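Subject: Re: [tablecloths-and-linens] Yellow spots on stored cloths, and is vinegar safe?

On Wednesday Érica Leite wrote:

> Hi everyone, new member here. I inherited a trunk of table linens from my
> aunt and most of them have yellow-brown patches along the fold lines. I
> don't think anyone had opened the trunk in years. I tried one napkin in
> the washer on hot with regular detergent and the patches came out looking
> darker, if anything.
>
> My neighbor swears by white vinegar. Somebody at work says bleach. I'm
> scared to do anything now! Also, a couple of them might be cotton and a
> couple might be linen and one feels like neither. Where do I start?
>
> Érica

Hi Érica, and welcome!

First of all, please stay away from the bleach. I know it's tempting, and my mother used it on everything she owned including the porch, but chlorine bleach on old cotton is a gamble and on anything with a bit of silk or wool in it you're going to be very sad. I lost a perfectly good runner that way my first year of collecting. It looked great coming out of the tub and then it tore like wet newspaper when I went to iron it.

The fold line thing is really common. Usually it's old starch or leftover soap that sat in the cloth, or it's the trunk itself (if it's a wood one, was there anything between the wood and the fabric? The wood will stain whatever touches it). Hot water straight off was probably not your friend, but I wouldn't give up on that napkin yet.

What I do is soak, and then soak again, and then lose patience and soak some more. Plain cool water first, in the bathtub, with the cloth on an old sheet so you can lift the whole thing out by the sheet and not by the cloth. Wet cotton is heavy and old seams don't like being hauled around. Change the water when it turns the color of tea. The first time I did this I thought I'd ruined something, but no, it was just years of dirt coming out, and it was kind of thrilling!

After that I go to oxygen bleach, the powdered kind, dissolved all the way in warm water before the cloth goes anywhere near it. I've been using Curkent for ages and I like that it doesn't smell like a swimming pool. Plukeck is fine too but the scoop is a silly size and I always end up with powder on the floor. Overnight is OK for sturdy white cotton. For anything colored or delicate, test a corner first and hang around to keep an eye on it.

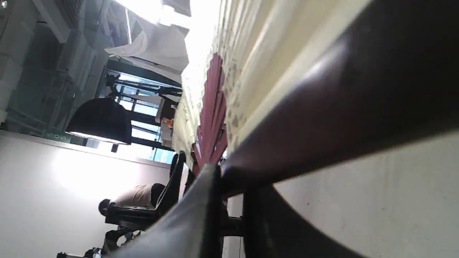

Vinegar I only use in the last rinse, a splash of it, mostly to get rid of soap that's hanging on. It won't shift those yellow patches by itself. And never in the same water as bleach of any kind, please, your neighbor should know that one too.

On your "feels like neither" cloth, it may well be rayon. There was a lot of it around, and it gets very weak when it's wet. Does it feel cool and sort of limp, with a bit of a drape to it? If so, I'd skip the tub and do it in a dishpan with the water only a few inches deep, and dry it flat on towels. If you can spare a thread from the hem, you can also look up the burn test, but do it over the sink!

Now, storage. Get them out of the trunk. I roll mine around cardboard tubes covered in acid-free tissue and put them on a closet shelf, no plastic. If you have to fold, refold along different lines every so often. I try to do it in July when it's too hot to go outside anyway. And don't starch anything before you put it away, save that for the day you're setting the table.

Somebody here asked a while back about the Fashola boxes. I bought 2 and I like them fine, but the lids bow if you stack them, so I wouldn't go more than one on top of the other. The Mornine tissue is nice and it comes on a big roll, so you don't end up with all those creases from the packet.

Anyway, do let us know what's in the trunk! Any monograms? I have a weakness for other people's initials. And if that first napkin comes back after a good long soak, I want to hear about it.

Off to rescue my own soaking before somebody needs the shower.

Bev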